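My August was all drawers! Erlinda Sison and I have been testing Traten, our way of teaching an arm to fetch things from furniture by having it practice the approach first and the grasp second (the old version learned both at once, and it was a mess). 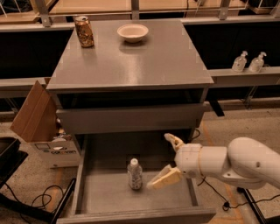

Does it need a new set of demos for every object?

So far one set of 122 has covered all our bottles and cans, though bowls still want their own.

We ran 100 tries at the bottom drawer and got 26 misses, most of them from closing the fingers too early. Erlinda wants to slow the wrist down next, and I'm all for it.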